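Ranstead Home Woodwork List
Re: Re: oiling a maple board, and the cupping question again

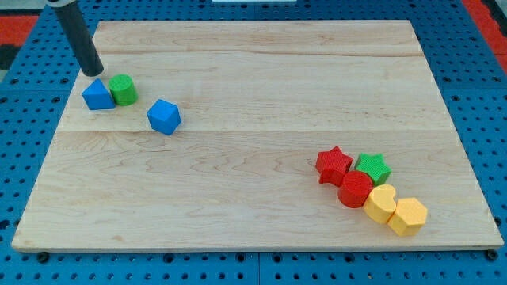 List digest, vol. 6, no. 30

From: Devendra Bisht
To: the list

Quick one before I go out, sorry for the state of it. Meant to answer this properly last night and fell asleep in the chair.

Joshi wrote:

> Finished the big maple board for my sister's kitchen, edge glued,
> planed and sanded. Very pleased with it until I put oil on
> the top and left it overnight on the worktop. In the morning it
> had a rock to it. Press one corner and the opposite one lifts. Not
> much, you could slide a beer mat under. I did the top only as I
> wanted to see the colour before doing the rest. Have I ruined it?
> Do I plane it flat again or leave it alone? Also which oil do
> people really use, as I have read so many different things that I
> have given up. And do I need feet on it. She wants it by the end
> of March.

No, not ruined. Don't plane it. PLEASE don't plane it yet.

What's happened is nearly always the same thing. One face sealed, the other face flat down on a worktop with no air to it, heating goes off, heating comes on, and the two sides are taking up damp at different rates. Board moves. Would have moved a bit anyway, maple is a lively wood for something so plain to look at. If you plane it now you will be planing it flat while it's in a sulk and when it settles it'll be out the other way. I did exactly this with the first one I made. Planed it twice. Ended up with something more like a bread board.

So. Oil the underside tonight, same amount as the top, and the edges. End grain gets more, keep going until it stops drinking. Then stand it on its long edge against a wall, not near the radiator, so air gets at both faces. Turn it round when you walk past. Give it 3 days and look again. Mine came back most of the way, the one I did for the chapel kitchen came back completely. If it still rocks after that, then think about the plane, or put feet on and stop worrying.

You don't say which way up your rings are. When I glued up my last lot I alternated them, heart side up then heart side down, as everyone tells you to. Then Telinby (is he still on the list? haven't seen a post from him for ages) told me he'd stopped bothering and just picks the best looking faces for the top, and his are as flat as mine. Make of that what you will. I think with narrow planks it matters less. With wide ones I would still alternate. Look at the end of the board and see what you've got, if they all curve the same way then the whole thing will want to go as one big cup and that might be your rock.

Though a rock corner to corner is more twist than cup, strictly. Check the worktop before you blame the board!! I spent a whole evening once on a twisted board and it was the table. Turn the board end for end and see if the same corners lift. If the lift stays with the worktop then there is nothing wrong with your board at all. Should of put that first really.

Oil. I use plain food grade mineral oil from the chemist. Cheap, doesn't go off, doesn't smell. It never really dries so it needs doing again, every month or so at the start and then whenever it looks thirsty. Your sister will have to be told this. Write it on a card and put it with the board. Dilen swears by tung oil and his boards do look lovely, deeper colour, but it's several coats and a long wait between and you haven't got that if she wants it in March. Also some people with nut allergies would sooner avoid it, worth asking her. Walnut oil same again. Do not use olive oil or anything else out of the cupboard, it goes rancid and you can't get it out.

Bit of beeswax melted into the mineral oil for the last coat is nice. I do one part wax to 3 of oil, in a jar stood in a pan of hot water. Not directly on the ring. Rub in, leave it, buff with an old tea towel. Rags with mineral oil are not the worry that linseed ones are but if you do go with tung or linseed lay them out flat outside to dry, don't bundle them in the bin.

Colour: maple stays pale, it'll yellow a little over the years but dont expect much change from the oil. If the streaks bother you they will show up more once it's wet, and that's that. I like them.

Feet, yes if she only wants to use the one side. Small rubber ones, stainless screws, pilot holes, and keep them well in from the corners and off the glue lines. Lets the air under. No feet if she wants to flip it. I'd ask her.

Tell her no dishwasher and no leaving it in the sink. Wash both sides even if only one's been used. I know it sounds fussy but it's the same business as the oiling, treat both faces alike and it behaves.

Other thing, while I'm on. Whoever borrowed the long sash clamps after the last Ranstead meeting, I could do with them back, I've got a tabletop waiting to be glued up. No rush but sort of a rush. Leave them in my porch if I'm out.

And can people trim the old messages when they reply, the last digest was mostly quotes of quotes and I couldn't find the bit about the bandsaw tyres that I wanted.

Got to go. Joshi let us know how it looks after the weekend.

Devendra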